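Progress report to the Zullero Fund: spindle checkpoint project, second year

Prepared by Deirdre Coughlan for the Bielecka Cell Division Group

Where we are up to

We finished August in better shape than I dared hope when I wrote to you last. The imaging is ahead of schedule, the analysis has caught up with it, and we have a result that the whole lab is excited about. The mouse work is slower, and I've set out the reasons below.

As a reminder, the grant pays for us to find out how cells decide that it's safe to pull their chromosomes apart. Each chromosome has to be gripped from both sides by the fibres of the spindle before the cell divides. If even one is hanging loose, a checkpoint protein called Mad2 gathers at the loose spot and helps hold everything up. Cancer cells often get this wrong, and end up with too many chromosomes or too few.

Imaging

We have now filmed 568 dividing cells from start to finish, against a target of 500 for the whole year. Most are from the human retinal line we proposed, with Mad2 tagged green and the chromosomes tagged red. We take a frame every 30 seconds, which is fast enough to watch the green signal fade from each chromosome as the fibres take hold (I still find this thrilling to watch, and I have seen a great deal of it).

The new stage heater was worth every cent. Before it arrived we were throwing away whole evenings of filming to focus drift. The old one has gone to the teaching lab at Skalau, where the undergraduates use it for pond organisms.

The main result

In our application we guessed that the checkpoint signal would fade at the same speed on every chromosome. It doesn't! Chromosomes that start near the edge of the cell lose their Mad2 more slowly, even after they have lined up in the middle with the others. We checked this with a second tagged protein, BubR1, and got the same pattern. It also holds when we score the films blind.

We don't yet know why. One idea is that the edge chromosomes are first gripped from the side of a fibre and take longer to swap to a proper end-on hold. The other is that they pick up more Mad2 to begin with. The two ideas make different predictions for cells treated with a low dose of nocodazole, and those films are being made now. 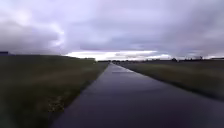
Path between the grass fields, overcast.

Mouse eggs

This part of the project is behind. We planned to repeat the imaging in maturing mouse eggs, where the checkpoint is known to be weaker, and we've managed only 3 good sets so far. The eggs are large, and the green signal gets lost in the depth of the cell. Our partners at Prirer have been generous with time on their light-sheet microscope, and the first test films from it are lovely: sharp, with hardly any bleaching. I'd like to move all of the egg work there. It would mean more travel for our PhD student, which we can cover from the unspent consumables line if you agree.

Software

The tracking program is working and is already in daily use. It follows each chromosome through the film and plots the brightness of the tag over time. It still swaps labels when two chromosomes cross, so somebody has to go through and fix those by hand. We'll release the code with the first paper.

People and papers

Our postdoc has settled in beautifully and has taken over the day-to-day running of the microscope. The first paper is drafted apart from the nocodazole figure. We also gave a talk at the Prirer cell biology meeting, and came home with two offers of cell lines and a very useful argument about BubR1 antibodies.

Spending

Salaries are on budget. Consumables are under, mainly due to the delay with the eggs, and equipment is slightly over after the stage heater. The full table is attached separately.

What we need from you

Please let us know whether we can move the consumables money to travel. We would also like to push the milestone for the mouse eggs into the first half of next year. The other milestones can stay as they are.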